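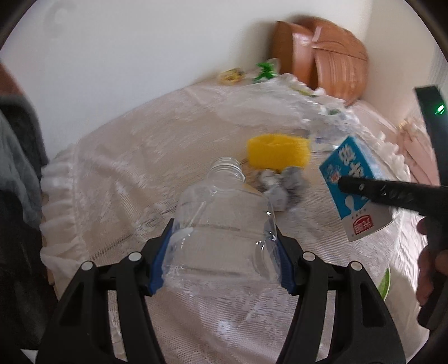 Leere Plastikflasche ohne Deckel, dahinter Gelbes und ein Karton mit chinesischen Schriftzeichen.

Skumau räumt auf, und zwar mit Begeisterung

Skumau. Erst kommt alles auf eine helle Unterlage, dann wird entschieden. So halten es die Haushalte, die bei „Nustimora“ mitmachen, der Aufräumaktion des Nachbarschaftshauses Bowen. Im Dezember 2025 ist sie in die zweite Runde gegangen, und die Anmeldeliste war schneller voll als im Vorjahr: 60 Haushalte sind dabei, vom Einzimmerapartment bis zum Reihenhaus mit Dachboden!

Die Regeln passen auf eine Postkarte. Jeder Haushalt nimmt sich an drei Abenden je ein Zimmer vor. Leere Flaschen, Schwämme, zerknüllte Reste und halb vergessene Kartons wandern aus den Ecken zusammen an einen Platz, am besten auf ein Tuch, das sich hinterher ausschütteln lässt. Was noch gebraucht wird, bekommt einen festen Platz. Leere Verpackungen gehen in die Sammlung, Kartons werden vorher flach gelegt.

„Ich hätte nie gedacht, dass mir eine leere Flasche so gute Laune machen kann“, erzählt Gwenllian Harries, die in diesem Jahr zum ersten Mal mitmacht (und die Küche gleich am ersten Abend geschafft hat). Bei ihr stehen die durchsichtigen Flaschen inzwischen auf der Fensterbank, im Frühjahr sollen darin Stecklinge Wurzeln ziehen.

Am meisten Gesprächsstoff liefert aber das Schlafzimmer. Das Bett ist in vielen Wohnungen die größte freie Fläche und wird beim Sortieren gern zum Zwischenlager. Am Ende des Abends muss es wieder frei sein, so steht es auf der Karte, und dann kommt der Teil, auf den sich viele besonders freuen: Decke glattziehen, Rüschen zurechtzupfen, Kissen aufschütteln.
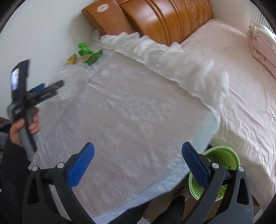 Helle Stoffdecke mit weißer Rüsche und hellblauem Rand.

Gerade für Bezüge und Überwürfe mit empfindlichem Rand hat Llinos Kemeys vom Haus Bowen einen Tipp parat. „Immer von der Wandseite her ziehen und die Rüsche erst ganz zum Schluss ordnen, sonst fängt man zweimal an“, sagt sie und lacht. Zarte Stoffe faltet sie mit der Kante nach innen, so verhakt sich im Schrank nichts. Wer einen losen Saum entdeckt, kann das Stück im Haus Bowen abgeben, dort wird in der Nähstube gleich geflickt.

Für Garn, Gummiband und neue Nadeln sind beim Auftakt 328 Euro zusammengekommen. Davon profitiert auch der Tauschtisch im Januar, an dem gut erhaltene Decken, Kissenhüllen und Vorhänge neue Besitzer finden sollen. Gewaschen müssen sie sein, gebügelt nicht. Abgegeben werden können die Stücke schon jetzt am Eingang zum Hof, bitte im Beutel und mit einem Zettel, auf dem die Maße stehen.

Kontakt zur Redaktion | © Estell Lokalnachrichten | Nach oben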